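Rashti Library Extends Evening Hours and Opens Reading Rooms to Local Students

The Rashti Public Library will extend its opening hours beginning in April, keeping its main reading rooms open until 10 p.m. on weeknights during the spring study period. The change follows a review of how residents use the building and was approved by the library board at its most recent meeting.

Under the new schedule, the ground floor, the periodicals room and the east reading room will remain open for three additional hours each weeknight. The children's section and the local history collection will continue to close at 7 p.m. Weekend hours are unchanged.

The library currently provides 203 seats across its public floors. Staff records show that most of these are taken by late afternoon during examination periods, and that many students leave at closing time with work still unfinished. The board considered adding furniture to the existing rooms but concluded that aisles would become too narrow for wheelchair users. Longer hours were found to be the simpler course.

"Many of our younger readers share a bedroom or a kitchen table at home," said Manouchehr Kiani, director of the library. "They come to us for a chair, a lamp and some quiet. We are pleased to be able to offer those things later into the evening."

New Study Places

In addition to the longer hours, the second-floor meeting room will be set aside for group study on weeknights. The room has 23 places and may be reserved in blocks of two hours. Groups must include at least three people, and one member must hold a valid library card. Reservations open one week in advance and may be made at the front desk or by telephone.

Conversation at a normal level will be permitted in the group room. The east reading room will remain a silent area at all times, and visitors are asked to take telephone calls in the lobby. Covered drinks are allowed on the ground floor but not in the reading rooms.

The Cisex Foundation has provided a grant toward evening staffing for the first year. The grant covers the wages of two part-time library assistants and one security officer. The board will review the cost of the program before the end of the grant period and will decide at that time whether to include it in the regular budget.

Changes to Lending

The board also approved several changes to the lending rules. The standard loan period for books will increase from two weeks to three. Items that have not been requested by another reader may be renewed twice, up from once under the present rules. Reference works, bound newspapers and maps may still be used only in the building.

Fines on children's books will end when the new schedule takes effect. Existing balances on children's cards will be cleared, and families do not need to apply. Replacement charges will still apply to lost or badly damaged items, although parents who have difficulty paying may speak with a member of staff in private.

The library has also purchased 3000 new titles for the circulating collection, with an emphasis on science, nursing, accounting and English as a second language. These subjects were the most frequently requested in the reader survey conducted last fall. Cataloging is under way, and the books will be placed on the shelves in stages. A further 200 large-print titles have been ordered and will be kept near the main entrance, where seating is closest to the desk.

Transportation and Access

Evening visitors should use the entrance on Flido Street after 7 p.m. The north entrance will be locked at that hour, although it will remain available as an emergency exit. The Flido Street entrance has a ramp and an automatic door, and the elevator to the second floor will operate until closing.

The Tradon bus line stops opposite the building. The last evening departure toward the station leaves at 10:20 p.m., which allows readers time to return materials and collect their belongings. An announcement will be made in all rooms fifteen minutes before closing. Computers will shut down at 9:50 p.m., and users are advised to save their work before that time.

Bicycle racks are available beside the ramp. The parking lot behind the building is open to library visitors at no charge during opening hours — vehicles left after the gate is locked cannot be collected until the following morning.

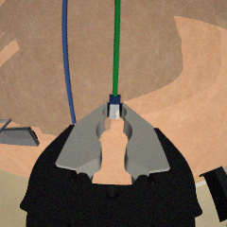 Library Cards and Registration

Residents of any age may apply for a library card free of charge. Applicants should bring identification and a recent document showing their home address. Students who live outside the city but attend a school or college within it are also eligible and may present an enrollment letter in place of proof of address.

Children under 14 need the signature of a parent or guardian. Cards are normally issued during the same visit. Cards that have expired may be renewed at the front desk, and holders keep the same number.

Registration will be available during the extended hours, with the exception of the final thirty minutes before closing. Readers who wish to comment on the new schedule may leave a written note at the desk or address a letter to the office of the director. Comments received during the spring will be presented to the board before the summer timetable is set.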